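Quick one, kettle's on. Spent the arvo on the toy shelf becuase Emilian is over Sunday lunches and I'm over stepping on things. Well, mostly over it.

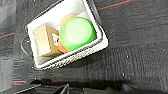
Baskets are the whole plan. One per kind of junk, no lids, no labels. The green cup went in with the little cardboard box and will probably stay there till November. Fine by me.

Soft toys get the top, always have. Tried a tub once, mutiny.

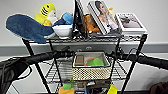

Whale up top, basket in the middle.

Bottom level next. Maybe.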